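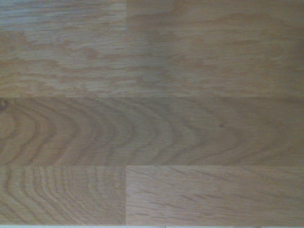 Salvador Coelho objects to the usual order of this unit. Moisture, he argues, should come before strength, as most boards that fail in use were never overloaded and simply changed size in a place where they had no room to do so. The objection is accepted, and the notes have been rearranged accordingly.

Unit 4: Movement in solid timber panels
Course notes, Morais workshop programme
Revised 2024-12-11

4.1 Scope

The unit deals with edge-glued panels of solid wood as used for worktops, table tops, shelves and stair treads. Plywood, chipboard and fibreboard are covered in Unit 6. Veneered work is mentioned only where it helps to explain a difference in behaviour.

Students should already know the terms radial, tangential and longitudinal, and be able to tell from the end of a board how it was sawn. Those who cannot should go back to the sheet for Unit 2 before reading on.

4.2 Water in wood

Water is held in timber in two ways. Free water sits in the cell cavities. Bound water is held within the cell walls. When green timber dries, free water leaves first, and its loss changes the weight of the board but hardly affects its dimensions. The stage at which the cavities are empty and the walls still full is called the fibre saturation point. For most species it lies somewhat below a moisture content of 30 per cent.

Drying below that point removes bound water, the walls become thinner, and the board shrinks. If the board takes up moisture again it swells. The process does not stop when the timber is made up into furniture. A finish slows the exchange of moisture with the air and does not prevent it.

Moisture content is expressed as the weight of water divided by the oven-dry weight of the wood. A sample which weighs 560 g as found and 500 g after oven drying therefore has a moisture content of 12 per cent. Note that the divisor is the dry weight. Using the wet weight is the commonest error in the written test.

4.3 Equilibrium

Left long enough in steady air, timber settles at a moisture content fixed mainly by the relative humidity and to a lesser degree by the temperature. This is the equilibrium moisture content. Heated rooms in winter give low values, unheated rooms in a damp autumn give high ones, and a panel in an ordinary house moves between the two every year.

The practical rule is to make the panel at a moisture content near the middle of the range it will meet in service. Stock should be stacked with spacers in the workshop, with air able to reach both faces, and checked with a meter on several boards. Readings taken only at the ends are of little use, as the ends dry first.

4.4 Movement by direction

Shrinkage along the grain is so small that it may be ignored in panel work. Tangential movement is the greatest, and in many species is near to twice the radial figure. A quarter-sawn board consequently moves less across its width than a flat-sawn board of the same species, and stays flatter.

The change in width is estimated as follows:

change = width × coefficient × change in moisture content

The coefficient is the fractional movement for each one per cent change in moisture content. Suppose a panel 500 mm wide, a coefficient of 0.002 and a change of 4 per cent. Then:

500 × 0.002 × 4 = 4 mm

The coefficient here was chosen for easy arithmetic. Values for real species must be taken from the tables in the workshop office. Where a panel contains both flat-sawn and quarter-sawn strips, use the tangential value for the full width. The estimate will be too high, and the clearance it gives will be safe.

4.5 Cupping

A flat-sawn board cups on drying because its two faces do not shrink equally. The face further from the pith lies closer to the tangential direction and shrinks more, so the board becomes hollow on that side. The growth rings are often said to try to straighten out. As a memory aid this is acceptable; as an explanation it is wrong, and it should not be given in the test.

Cupping can also come from uneven exposure. A panel finished on the top face and left bare underneath takes up and gives off moisture faster through the lower face. Both faces should receive the same number of coats – this includes the underside of a worktop, where no one will look.

4.6 Strip width and ring direction

Ripping wide boards into narrow strips and gluing them up again does not reduce the total movement across the panel. What it does reduce is the depth of any cup, as each strip can cup only over its own width.

Two arrangements are taught. In the first, the rings are alternated, heart side up and heart side down. Any distortion then appears as a shallow ripple, and the panel as a whole stays level. In the second, all strips are laid heart side the same way. The panel may then form a single even curve, which screws or battens can pull flat. Older books insist on the first. Either will serve if the timber is properly dried and the strips are not too wide.

Appearance is a separate matter. Strips are usually chosen for colour and figure on the show face, and where this conflicts with the ring order, appearance may be given priority in quarter-sawn stock.

4.7 Gluing

Edges should be planed shortly before gluing and tested dry, with light hand pressure only. A joint that needs heavy clamping to close will carry that stress for the rest of its life. Clamps are placed alternately above and below the panel, so that the pull of one balances the other.

Planing to final thickness should wait until moisture from the glue has left the timber near the joint. If the panel is planed while those edges are still swollen, the excess is removed there, and a sunken line appears along each joint later on.

4.8 Fixing

A solid panel must be held down and left free to move across the grain. Accepted methods are slotted screw holes, wooden buttons running in a groove, and metal shrinkage plates. If the front edge is to stay in line with the frame, fix it rigidly and allow all the movement at the back. If both edges show, fix the centre and let each side take half.

Gluing a solid panel into a rigid frame, or gluing a cross-grain batten over its full width, leads to a split or an open joint. Breadboard ends are glued at the centre only, with outer pegs passing through slotted holes in the tongues.

4.9 Exercises

1. A sample weighs 46 g as found and 40 g when oven dry. Find its moisture content.

2. A panel is 500 mm wide and its coefficient is 0.003. Find the change in width for a 4 per cent rise in moisture content, and state the clearance needed at the back if the front edge is fixed.

3. Sketch the end of a panel made from flat-sawn strips with alternated rings, first as made and then after drying. Mark the heart side of each strip.

Written answers are handed in before the practical session. Bring a rule, a pencil and the table of coefficients.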